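Lesero: Call for Test Screening Participants

Lesero is recruiting viewers for test screenings of Sala, a feature-length heist comedy now in its second edit. The screenings measure pacing, plot clarity and audience response before the picture is locked. The cut runs without final color or sound mix, and several music cues are temporary.

Each session seats 29 people and begins at 7 p.m. on a Wednesday at the Orkaton screening room. Doors close when the film starts. Participants watch the full cut, complete a written questionnaire of 13 items, and may be asked to stay for a moderated discussion. Total time on site is under three hours.
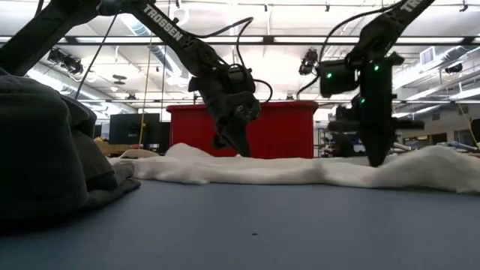 Applicants must be 18 or older and must have seen at least two films in a theater in the past six months. People employed in film production, distribution or entertainment journalism are not eligible, and neither are members of their households. Anyone who attended a screening of the first edit is also excluded. Captions are available on request; please state this when applying.

Participants sign a nondisclosure agreement at check-in. Phones and smart watches are sealed in pouches until the end of the session. Questionnaires are identified by seat number only. Compensation is a gift card, issued at the exit to those who return a completed questionnaire.

To apply, ask for the Jido intake form from the front desk. List your age bracket, the last three films you saw and any evenings you are unavailable. Selected applicants receive a confirmation with directions and a seat number. Seats are not transferable.

Screening coordinator: Rakiya Sani

Contact | Privacy | © Lesero | Back to top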